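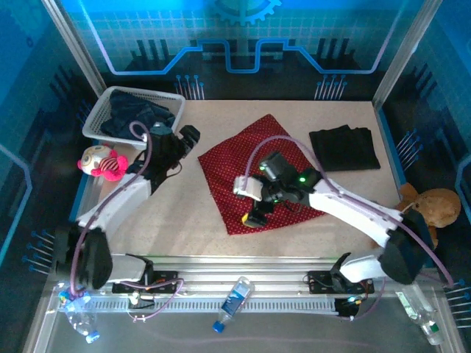 3.2 Materials and washing procedure

Figure 2. Red cloth with white polka dots, laid flat on a speckled tabletop.

Home | Issues | Authors | Subscribe

Printed cotton squares were bought in a single lot from Ondness, a household linen supplier. Each square was hemmed on all four sides and sold as a table or kitchen cloth. We used three prints: a plain red, a red with small white dots, and a blue check. The check was later dropped from the color analysis for the reasons given in Section 4.1.

The squares were divided between two detergents. The first was a powder sold under the name Soltasent, and the second was an unscented liquid made by Geagea. Doses followed the label for a half load in medium-hard water. No softener was used in any wash. All washing was done in household front-loading machines at the Ikis test laundry, on the normal cotton program at 40 °C.

Each square went through 45 wash cycles. After every 15 cycles we took the squares out of rotation, let them rest flat overnight, and measured them along both edges and both diagonals. The diagonal readings matter more than is often assumed – a hemmed square can keep its edge lengths and still skew, and the skew is what users notice when a cloth no longer folds corner to corner.

Drying was done on lines indoors. Tumble drying was tried in the pilot but gave uneven results between machines, and we could not separate the effect of heat from the effect of the drum. The pilot data are not reported.

3.3 Color readings

Color was read with a handheld meter at 16 points per square, spaced on a grid. On the dotted print, any point that fell on or next to a dot was moved to the nearest clear patch of red. White areas were read separately to check for dye transfer. In total, 366 readings were rejected for poor contact between the meter and the fabric, most of them near hems – these points were read again on the same day.

The meter was set against a white tile before each session. Readings were taken by the same operator throughout.

Filed under: Textiles & Home Care

We use cookies to improve your reading experience. Accept | Manage settings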